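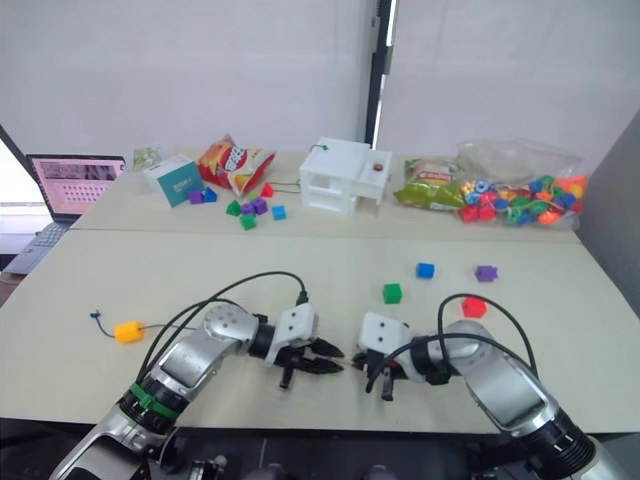

Orkunell recall petition set, v2. Scanned petition pages and clerk filings from the Veston school board recall, typed up line by line. 983 pages total, one row per page. Pages were keyed twice and compared, and where the two typists disagree the row gets a red flag, so you can spot it when scrolling. Don't filter the flagged ones out, most are just bad handwriting.

Files
petitions.csv - the pages
filings.csv - motions, responses, rulings. 14 rows
notes.txt - read this first

Columns: page_id, circulator, date_signed, line_count, status, flag. Status is accepted, rejected or pending. Pending means the clerk hadnt ruled by the September cutoff.

Known problems
- Signer names and street addresses removed. Circulator names kept, they're public record.
- A few pages scanned upside down, text is fine.
- line_count includes crossed out lines. Will fix in v3 maybe.
- Millier precinct pages have no date_signed. Stamp was unreadable.

Typing by Ilse Kuhlmann and Dušan Doležal. Filings by Dirk Frerichs. Corrections to Hildegard Hamann, please give teh page_id.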